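Proceedings > Workplace Studies > Papers > Section 4
Abstract Sections Figures References
12 shares 4 comments

4. Why small parts drift

Every workshop we visited had a theory of sorting, and every workshop had a drawer that refuted it. At Fullstead, where Birthe Egilsson let us interview the staff over coffee, the theory was called "like with like" and had been laminated. Switches went with switches and capacitors with capacitors, until someone met a switch with a lamp in it and had to decide whether it was mainly a switch or mainly a lamp. The lamp party won. The minutes of that discussion run longer than this section.

We asked staff at Fullstead and Mogensen to keep a diary of misplaced parts through July. They logged 163 parts, and 100 of them turned up in the bin next to the right one. Hjalti Vídalín calls these near misses. Kári Zoëga, who had to find them, used another term – the reviewers asked us to leave it out.

Two explanations are usually offered. The first is carelessness, and it is popular with people who do not sort. The second is that an open bin invites a part to go wherever the hand happens to be. Our diaries favor the second. Entries made just before lunch were no worse than entries made at nine in the morning, but benches with bins pushed together did worse than benches with a gap between them (see Section 5 for the layouts, and for the bench we had to exclude after it was tidied).

Lining is a smaller matter that took up a surprising share of the interviews. Edit Kozma prefers a pale floor in a parts bin and will say so without being asked. Þröstur Bergmann prefers no lining at all, on the grounds that it wrinkles. Both have used the same bins for years.
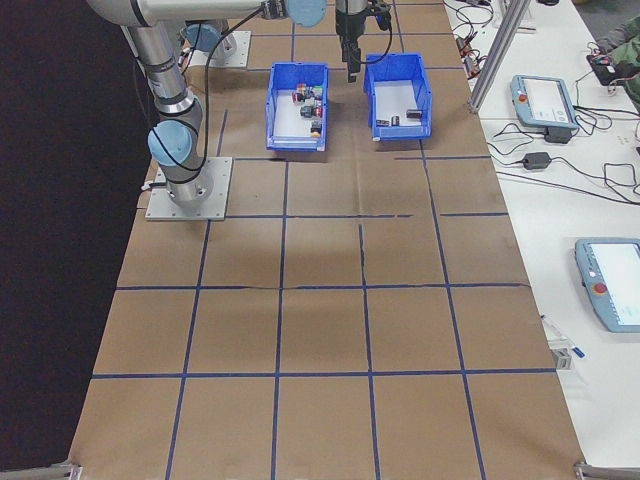
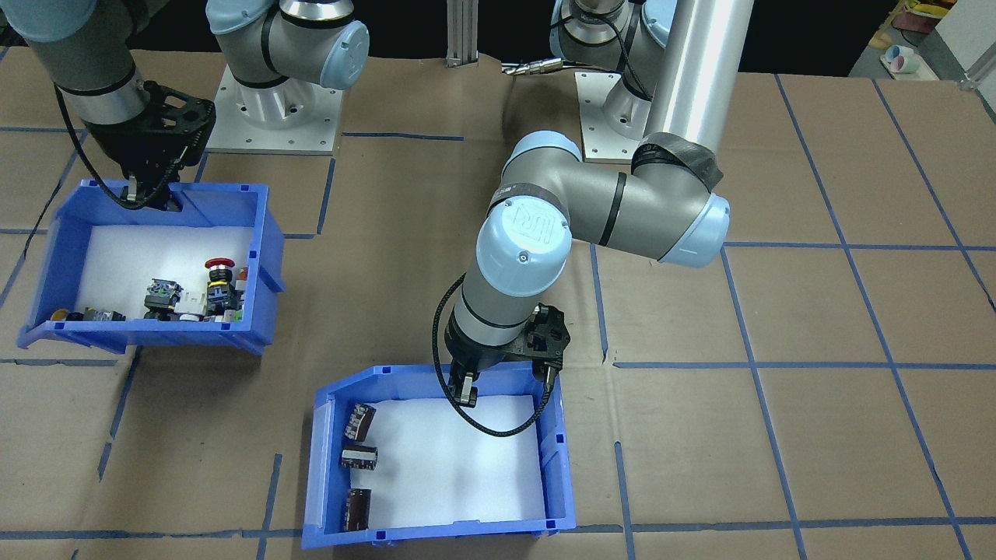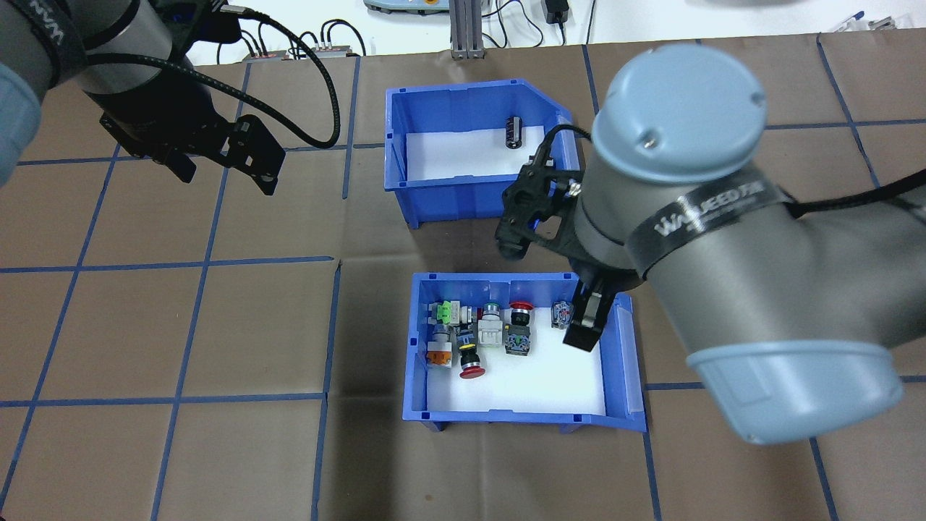
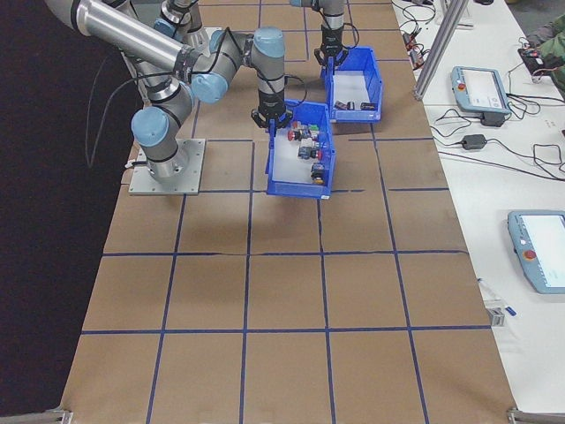 Figure 4. Blue bins on a table covered in brown and marked out with blue tape.

Color is the cue people mention first and trust too much. Diary keepers at both sites said they found red parts fastest, and then admitted that several unrelated parts were red. The lower bin in the third picture of Figure 4 makes the difficulty plain enough: a red mushroom-shaped cap and a red-capped button share the floor with a switch that has a bright green top, and a rule built on color would separate things that most of our staff would file together. A rule built on shape does better there and worse with capacitors, where short dark cylinders are easily taken for one another. Bergmann's proposal was to sort by how annoyed one would be to lose the part. We tried it at Mogensen, and it produced one very full bin.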